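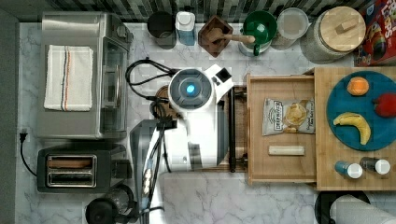 4.2 Ersatzteilversorgung und Originalitätsbegriff

Wer einen Kleinserienwagen der Nachkriegszeit am Leben halten will, lernt früh, dass der Begriff »Originalteil« in der Szene eine gewisse Dehnbarkeit besitzt. Der Roadster Jurent, um den es in diesem Abschnitt geht, wurde in so geringer Stückzahl gebaut, dass ein Teilekatalog nie gedruckt wurde; die Werkstatt Ziółkowski behalf sich mit handschriftlichen Listen, von denen 16 Blatt erhalten sind. Die Bestände selbst liegen heute überwiegend in Privathaushalten, und zwar dort, wo eben Platz ist: im Keller, unter dem Gästebett oder in einer hölzernen Küchenschublade. Für die Marktforschung ist diese Form der Lagerhaltung ein Ärgernis, denn sie entzieht sich jeder Statistik. Für die Besitzer hat sie den Vorzug, dass auch der Ehepartner keine führt.

Abb. 7: Offene Holzschublade an einer Küchenarbeitsplatte, Ansicht von oben.

Śliwiński unterscheidet in seiner Typologie zwischen zeitgenössischen Teilen, Nachfertigungen und solchen, »über deren Herkunft der Verkäufer auffallend lange spricht«. Die dritte Kategorie ist nach unseren Befunden die größte. Von den 60 befragten Haltern gaben 20 an, mindestens einmal ein Teil erworben zu haben, das sich später als Nachfertigung erwies. In zwei Fällen hatte der Käufer das Stück Jahre zuvor selbst anfertigen lassen, verkauft und nun zurückgekauft, beide Male mit Aufpreis.

Die Preisbildung folgt dabei nur lose dem technischen Nutzen. Ein funktionierender Kraftstoffhahn der Firma Gurine erzielt regelmäßig weniger als das defekte Exemplar mit lesbarem Gießereizeichen. Bilyk deutet dies als Verschiebung vom Gebrauchs- zum Belegwert: Das Teil wird gekauft, um im Ordner neben der Fahrgestellnummer zu stehen - der Wagen fährt derweil mit dem Hahn eines Traktors, und zwar tadellos. Dass Gutachter diese Praxis kennen und im Protokoll mit der Formel »zeitgenössisch denkbar« quittieren, spricht für ihr Taktgefühl.

Weniger gut untersucht ist die Rolle der Clubs. Der Rundbrief Ellell veröffentlichte bis zu seiner Einstellung im Oktober des Folgejahres Suchanzeigen, deren Sprache sich zunehmend vom Gegenstand löste (»suche alles, biete das meiste«). Eine Auswertung nach Baugruppen scheiterte an den Abkürzungen der Inserenten, die offenbar auch untereinander nicht einheitlich waren. Wir haben die Anzeigen daher nur nach Suche und Angebot getrennt. Das Verhältnis bleibt über alle erhaltenen Ausgaben hinweg nahezu konstant, was entweder auf einen stabilen Markt schließen lässt oder auf immer dieselben Inserenten. Zur Klärung müssten die Chiffrenummern aufgelöst werden; die zugehörige Kartei gilt als verschollen (vgl. Abschnitt 5.1).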